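Ticket 284 - Comment form on recipe pages eats long replies
Opened by: Ewurabena Odoi
Status: waiting on Usteck

Hello Kojo, and thank you for being so patient with me! Readers keep writing that their comments vanish on my peanut soup post. Short ones (a quick "lovely, thanks") go through fine, but anyone who tells me about their grandmother's version loses the lot, poor things.

What I tried first
Cleared the cache, switched off the recipe card plugin, then pasted in a long comment myself - gone.
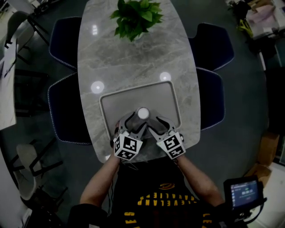
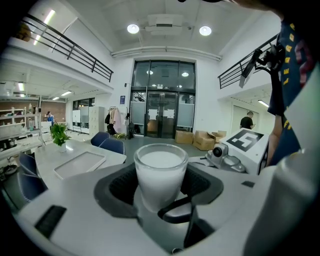
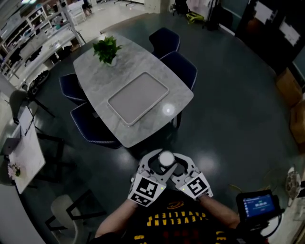 Likely milk in a glass, second picture.

Reply from Kojo Tsikata
Thanks, Ewurabena, that helps a lot. The spam filter is holding anything over 99 words, and I found 82 comments sitting in the queue, going back to April. Please don't press "empty" - I'll release them tonight and ask Usteck to raise the limit.

Ewurabena Odoi
Oh, 82! I'll put the kettle on and answer them all.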